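Workshop notebook, November, Sunday catch-up

Mortar trials. Panel A (Platura mix) struck and brushed, joints ok. Panel B stiffened too fast, Győző thinks the sand was drier than last time. Re-do B with the sand covered overnight. Bed joints on both still a hair fat at the left end, my fault, line was sagging.

Prism count for the compression set: 40 made, all capped. Eilidh has the sheet.

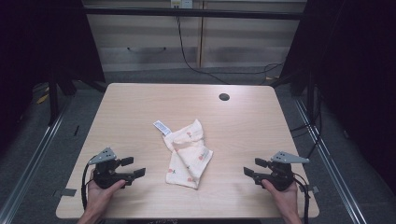
Grout lift

Brunet pump clogged twice at the reducer. Cleared it, went again with more slump, fine after that. Cleanouts on cells 3 and 5 need a second look befor we close them. Rosaura wants the lift height written on the block in crayon, not on tape. Agreed. Tape fell off by lunch anyway.

Flukik ties: box says 100, order said 700. Mehwish calling Monday. Do not start the cavity wall till they're here. 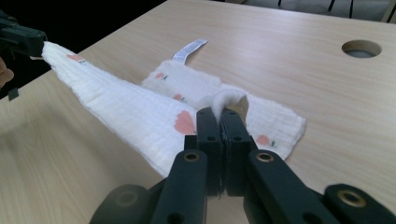

388 words in full log, 2 min read

Saw: blade wandering on the 8 inch units. Changed it, checked the fence, still a slight drift on the last inch. Feed slower. Water tray needs dumping, sludge up to the intake.

Consuelo asked if the Cindura sealer can go on before the efflorescence wash. No. Wash first, let it dry out propperly, then a test patch low down on the back face

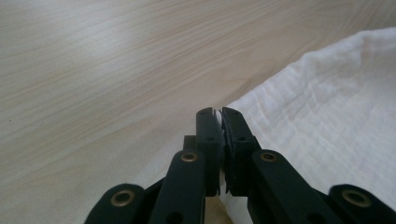 and leave it a full week before anyone signs off on color. Last time we looked at it too early and argued for nothing.

To do: sand cover, new line blocks, move pallets off the drain, ask Eilidh re cure room key.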